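Workshop notebook, Tredov room
2018-03-06
Subject: food props, layout and surface covering

The purpose of the present session was to settle the covering for the Deresum setting and to review the stock of produce before the layout is fixed in May. The pink sheet was retained. It protects the bedding and wipes down quickly, but it creases as soon as anything is moved across it, and the creases catch the overhead light. A matte covering has been requested from Pillska under item 829. Until it arrives, the lamps on the window side are to remain off.

Leafy greens are to be kept in the orange tray at the left. They wilt before anything else in the stock and should be replaced at each session. Fruit is to be wiped and checked for bruising before it is laid out; bruised pieces go into the compost bin and are entered on sheet 206. Plates are to be washed by hand — the dishwasher has already dulled the rim of one of them. 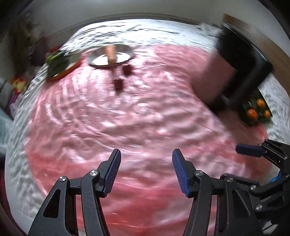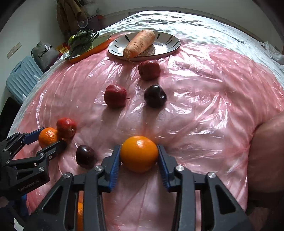 Greens to the left of the plate; pink covering in use.

Younis replied to the draft of this entry that the covering matters less than the produce, and that the apples should be bought smaller. Large ones roll toward any dip in the sheet and take the plums with them. Younis also asked that the carrot be kept whole, with the root tip left on, as trimmed carrots dry out at the cut end and look poor by the afternoon. Both requests are accepted. The apple size will be added to the purchase order.

Outstanding:
Replacement covering, Pillska, item 829. No delivery date given.
Scale to be checked with the 500 g weight before the next weighing of fruit.
Spare plates to be moved to shelf 5, with paper between them.
Refrigerator log to be kept on the inside of the door. The previous log was left on top of the cabinet and two entries are missing; these are to be marked as missing and left blank.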